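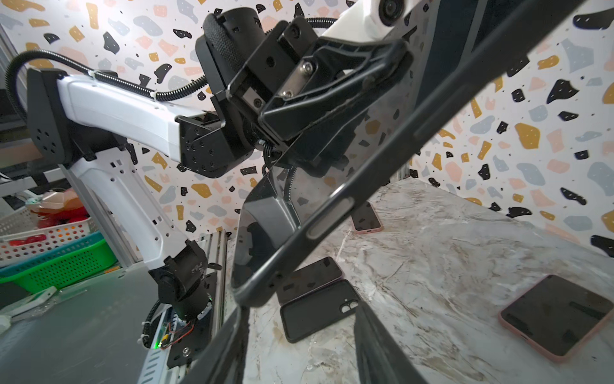

By February the learner had 2,460 examples of a phone being moved, and it still wanted more. Gramell wanted more too, and I loved him for it! He ran the Hatero station like a piano teacher, all patience and tapping fingers.

"Again," he said, and I took hold of the leader handles.

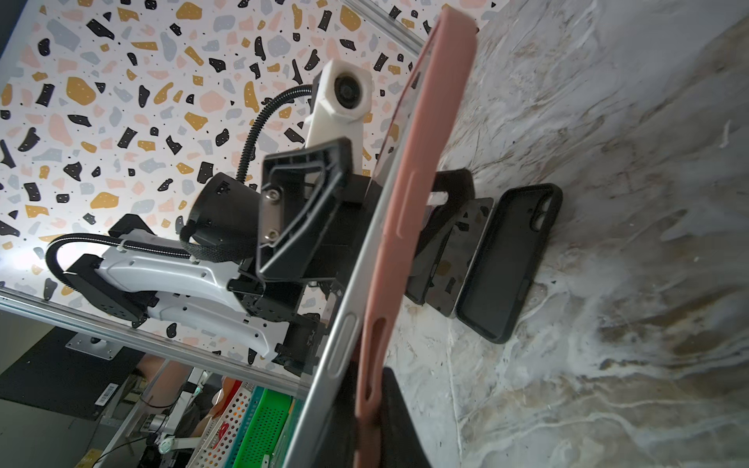

Guilan Zheng
Fiction contributor

I had been a demonstrator for 12 nights. Whatever my wrists did, the two arms did, and whatever they did went into the set – every hesitation, every lovely clean grab. Slip, recover, keep going. Becerra upstairs said the recoveries were worth double.

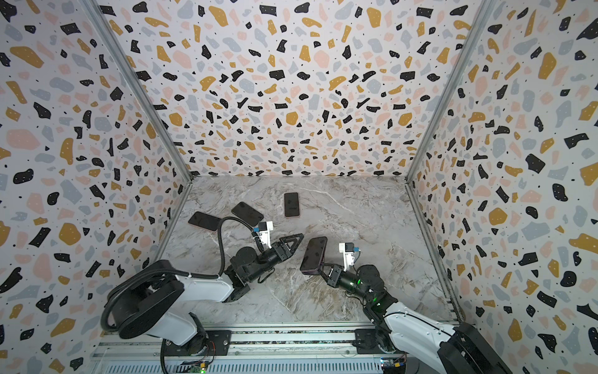
My mother sorted buttons for a living, and I thought of her hands on every shift. She never hurried the small ones. So with one phone up in the right gripper and the left one open and waiting, I waited too, exactly as long as she would have. Then I went.

"Keep that," said Gramell. "Oh, keep that one!"

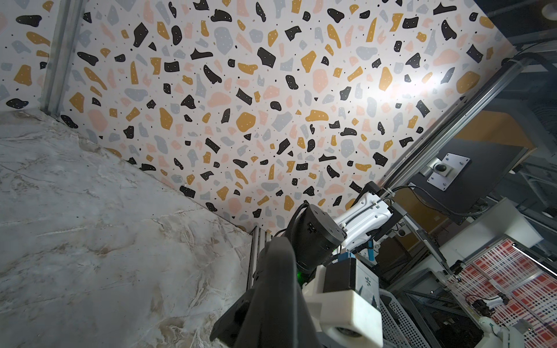 We kept it, and 190 more before the coffee ran out. At almost four in the morning he let the learner try alone. I took my hands off the handles. The left arm opened, and then it paused – her pause, the button pause – and I grabbed his sleeve and couldn't say a word.

3 comments

petra_m: The button pause!! I read that bit aloud to my sister.

Oldloom: I did this job for a summer. The tapping fingers are real.

dex: More Gramell please

41 shares | 3 comments

Contact | © Zestton Stories | Back to top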